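Home > Household > Pets > Cat care > Litter tray

Litter tray (cleaning and scooping)

A litter tray, or litter box if you grew up in my house, is a shallow container filled with loose material that an indoor cat uses as a toilet. I've been looking after this entry on the Gistcombe household wiki for a while now, and I still get carried away with it, so bear with me! It covers the tray itself, the scoop, and the daily job of getting the clumps out.

The basic kit is small. You need a tray, enough litter to dig in, a slotted scoop, and some kind of bin close by so you aren't walking across the room with a full scoop (I have done this, on carpet, at 6 in the morning). Plastic is the usual choice for the tray and the scoop both, and a raised rim helps with cats who kick.

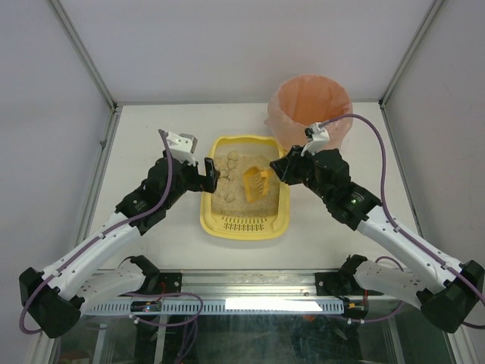
Litter

Clumping litter sticks together where it gets damp, and the lumps usually come out darker than the clean stuff around them, so they're easy to spot. Cats tend to pick a favorite corner and stay loyal to it. Mine goes for the back left, every time, and then digs like she's looking for oil.

Depth is where people argue. The old Bowen leaflet that half this wiki was built on says 3 inches. I go a bit under that in a small tray and nothing terrible has happened. Pellet types spread differently from the sandy ones and like to pile up against a side wall, so give the tray a gentle shake after you've scooped and level it off.

Scooping

Slide the scoop in flat along the bottom, lift, and let the clean granules fall back through the slots. Then tip what's left into the bin. Don't rush the shaking part, or you'll throw out a lot of good litter and fill the air with dust. I give mine 30 seconds on a lazy day.

Big clumps first, crumbs after. If one breaks apart, leave it alone for a minute and go around it. Check the rim before you finish, too. Plastic edges, tabs and clips all collect stray bits, and those bits end up between your toes.
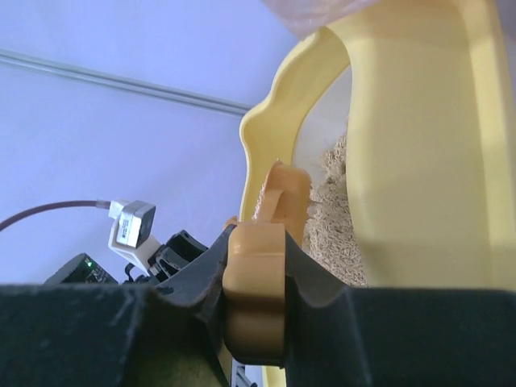 Hovgate wrote on the talk page that clips are the first thing to go on any box with a separate rim, and that wiping the granules out from under them before snapping them shut makes them last far longer. Fair point, and I've started doing it.

Washing the tray

Every so often the whole thing needs emptying. Take off anything that comes off, pour the old litter into a bag, and wash the plastic with warm water and mild dish soap. Skip anything strongly scented (cats hold grudges). Tabs and loops along the edge want an old toothbrush,
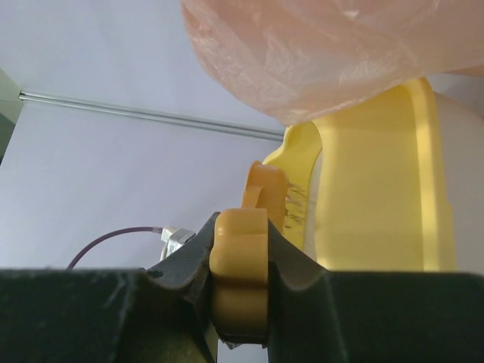 and so do the slots in the scoop, which clog up faster than you'd think. Let everything dry all the way before you refill, or the first layer sets like cement on the bottom. Ask me how I know!

See also
Cat flap
Fandamgate method (two trays, one cat)
Pet hair removal
Scoops and sieves
Waste bins, small

Page last updated in March. Viewed 2,439 times.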